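Katene Two-Tier Shoe Rack

Shares 41 | Comments 2

I have been through a lot of shoe racks. Bamboo ones, a wire one that folded up whenever it felt like it, and a canvas thing with pockets that hung on the closet door and swung around every time the door moved. So when I say the Katene has stayed in my hallway since May and I still like looking at it, that means something!

Lasent makes it, and it's the smallest of their entryway pieces. You get two levels, curved side frames, and metal rods going across. The one I bought is the sand color (they also do a dark green that I went back and forth on for a week). The rods come wrapped in paper in one bundle, the frames in another, and there's a little bag of screws with one spare, which I have already used up because one rolled under the radiator.

Putting it together

Takes 10 minutes if you read the sheet first. I didn't, so I had one frame facing backward and had to start over. Put all the rods into one frame loosely, stand it on its side on a towel, then bring the second frame down on top. Tighten last. The hex key in the box is fine but short, and a longer one saves your knuckles.

What fits

My household runs from toddler rain boots up to a men's 12, so the rack gets a real workout. Sneakers and flats are easy. Big hiking boots do better on top, where there's nothing over them. Heels are the nice surprise, you just hook the heel behind a rod and they stay put. Very small shoes can tip between the rods, so ours go in a Tuso tray on the floor right beside it (the shallow one, not the boot tray, which sticks out too far into the hall).

Grit falls straight through to the floor and you can sweep under the whole thing without moving it. I love this more than I should. For the rods themselves, a damp cloth and then a dry one keeps the shine.

Stacking

You can buy the joining pegs separately and put a second rack on top. I tried it at my sister's place with two sets and it was steady on her tile, a bit less so on thick carpet. If you're going higher than that, use the wall strap.

Price and where to find it

I paid 339 for the hallway set, meaning the rack, the matching Lulovton bench and the coat rail. The rack is sold alone too, and if you're short on space I'd start there and see how you get on. The bench is lovely but it's almost as wide as my front door.
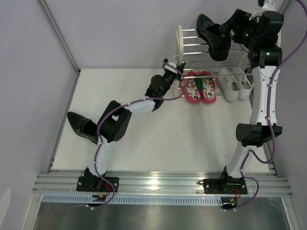
Danai Kouris
Mine has been holding up great with sandals and everyday shoes, but I'd add that the screws want another turn after the first month or so. Also, did you find the green in stores anywhere? I can only see the sand.

Reply
Good tip, I just went and checked mine and two were loose. The green was online only when I ordered, so try there first, and ask for the color card if you can because it looks much darker on my laptop.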